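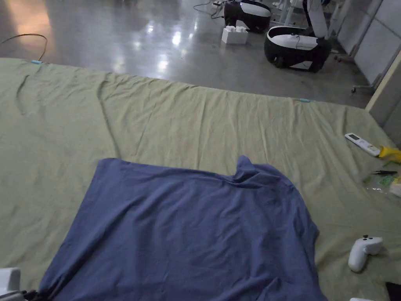
Por Nieves Ulloa

Doblar la ropa en casa suele hacerse de pie, deprisa y sobre lo primero que hay a mano. Casi siempre es la cama. Una mesa de comedor es más firme, pero hay que despejarla antes, y en muchos pisos ni siquiera cabe una prenda grande extendida.

La cama tiene dos inconvenientes. El primero es la sábana, que se mueve con la tela que se coloca encima. Las bajeras con goma aguantan mejor; las encimeras se van arrugando con cada tirón. Un par de pinzas pequeñas en el borde, como las de color azul claro que sujetan esta sábana verde, ayudan a que no se desplace tanto. En la mercería Bitness de Feltville las venden en bolsas de 4 por 195 céntimos.

El segundo inconveniente es todo lo que acaba encima. Un mando a distancia, unas pinzas de depilar, una bolsita de plástico. Son cosas que se dejan un momento y que luego aparecen dentro de una funda de almohada. Conviene apartarlas a un lado o, mejor, llevarlas a una bandeja antes de empezar.

Con las prendas de punto hay que ir despacio. Si se estiran desde una sola esquina, se deforman y el doblez sale torcido. Se cogen por los dos extremos, se tira lo justo para que la tela se asiente y se pasa la mano desde el centro hacia fuera. Las arrugas marcadas no desaparecen así, aunque la pila queda más baja y cabe mejor en el cajón.

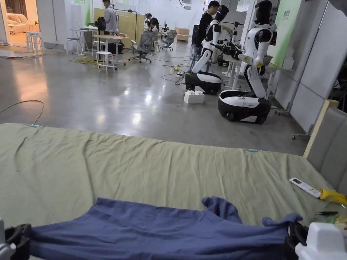

Toallas y paños

El paño se dobla primero a lo largo y después en tercios. Una toalla de baño admite un doblez más. En la lavandería de Jitodbridge, abierta hasta las nueve de la noche, apilan las toallas en grupos de cinco con el canto cerrado hacia fuera, y en casa funciona igual de bien.

Los paños oscuros se guardan aparte de la ropa blanca durante los primeros lavados. En octubre, con el cambio de armario, es buen momento para revisar los que ya no secan y pasarlos al cubo de la limpieza.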